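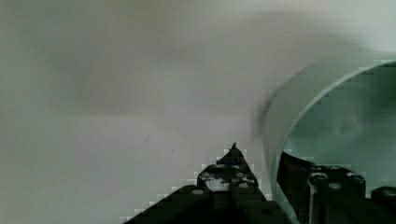
周末本来打算睡到中午,结果九点多就醒了,躺着越想越觉得该把那张白桌子收拾出来。这桌子是四月搬家的时候买的,Bukmont家的,打完折700块,当时想得可美了,吃饭、喝茶、看书全在上面!现在呢,什么都往上放,想找块地方搁本书都得先挪半天。我这人收拾东西有个毛病,先盯着背景看,眼前一大片灰白灰白的,素得很,上面还有点淡淡的暗印子,看久了居然挺舒服。Sumathi一直劝我弄点颜色,我倒觉得底子素一点好,东西自己有颜色就够了。

说到颜色,我最近迷上了浅绿色。沥水篮是浅绿的,杯子也是浅绿的,两样不是一起买的,摆到一张桌上却像一套(得意)。沥水篮平时洗草莓、洗小番茄都用它,孔细,水走得快,就是缝里容易藏东西,得拿旧牙刷刷。杯子容量200毫升出头,喝咖啡正好,泡茶就嫌小,泡两口就见底,老得起来续水。

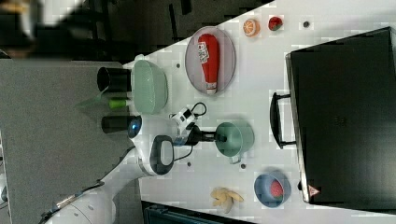

番茄酱我纠结了好久到底放哪儿。放冰箱吧,每次吃薯条都要跑一趟;放桌上吧,瓶口总会蹭出一圈红。后来学了Lleucu的办法,底下垫个盘子,脏了洗盘子就行,桌面不用管。灰色的椭圆盘最合适,瓶子躺着也放得下。

玩具水果也归我收。橙子片和草莓是小侄女最爱的两样,别的她都不怎么理,每次来就拿这两样“做饭”给我吃,我还得吃得很香,哈哈。本来想统统收进盒子,想想下周她又要来,算了,留在外面吧。

最占地方的还是那个黑色的大家伙,顶上亮亮的,一落灰就特别明显,我现在养成习惯,擦桌子的时候顺手抹一把。想过花50块买个小推车单独放它,量了量墙角,宽度只有56厘米,转个身都费劲,先这样吧。

下午打算去把抹布换一批,家里那几块实在没法看了。你们要是有好用的牌子,留言告诉我呀!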